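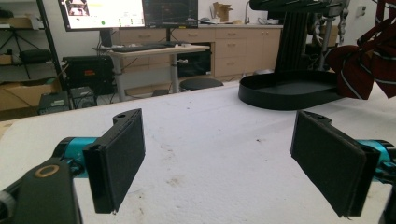 We are looking for people who iron, people who have given up ironing, and people who have been told they are doing it wrong. The Huvimley Household Tips Trial wants to find out which of the old bits of advice about shirts, tablecloths and wool do anything at all. Over the past year we collected 252 of them from readers' letters, and most contradict at least one other. Foil under the cover. A drop of vinegar in the water. Never on a Sunday, which we are leaving out. All the pressing at our end is done on a flat, white, padded surface, so if you swear by a pointed board with a flowery cover, be ready to leave it at home for the bench sessions.

What we are asking you to do

You would try a small number of tips on your own clothes at home and write down what you saw. You would also come to Huvimley for three bench sessions, where you would press cloth that we supply. Some of it will have been treated with the thing the tip recommends and some with plain tap water. You will not be told which. Neither will Merja Ruotsalainen, who runs the sessions and would rather not know.

We had 987 letters when we first asked for tips, and a good many said that a method "works every time". We have no idea what it was being compared with. A hot iron and a bit of damp will get the creases out of most cotton, and whatever else was in the bottle tends to take the credit. We may be wrong about this. Finding out is the reason for the trial, and if vinegar turns out to be marvellous we will print that in the same size of type.

Who can take part

Anyone over 18 who can stand or sit at a work surface for an hour. You don't need to be good at ironing. We would like a mix of people who believe in the tips and people who think they are rubbish, and the form asks which you are. Please answer it truthfully. In a small practice run last May almost everyone ticked "no opinion" and then argued for the whole of the tea break.

Please don't apply if you sell irons, starch, laundry water or anything else of that sort, or if you live with someone who does. We are also turning away anyone who wants to write about the sessions while they are still going on.

The starch question

A word about Turunen, the home-made rice starch that so many letters mentioned. The recipe comes in several versions and the families who wrote in do not agree on the rice, the straining or how long it should stand. We will be using one version, mixed by us. If yours is different and better, send it in, but we won't be swapping it halfway through.

One group will work only on wool. This is the Udon group, named after what Heikki Heinonen's jumper looked like after he followed the advice about boiling water. It has nine places. Bring a wool item you would not mind losing. We mean that, and the form has a box to say you have understood it.

What you get

Travel to Huvimley by bus or train, paid back on the day if you bring the ticket. Lunch at each bench session. A copy of the results. There is no fee, and we won't pretend the experience is worth money to you. We don't replace scorched clothes, though we do supply everything used at the bench.

What we can't promise

A clear answer. Cloth varies and so do people's ideas of what counts as smooth. Two helpers will judge each piece separately from a sheet of sample creases, and where they disagree we will say so in the results and leave it at that. Several tips may end up marked "couldn't tell". If you need a winner, this will annoy you.

We also can't test what a tip does over ten years of washing. Several letters were about exactly that, and they deserve a longer trial than we can run.

How to apply

Ask for a form at the Huvimley reading room desk, or write to Heikki Heinonen at the same address. Put "Tips Trial" on the envelope. Tell us which fabrics you press most, which hand you use, and one tip you would be sorry to see fail. Forms must reach us by 4/8/25. Late ones will go on a waiting list, which was used twice last time.

Merja Ruotsalainen will answer questions about the sessions, steps and seating included. She won't discuss whether steam is better than a damp cloth until the results are out.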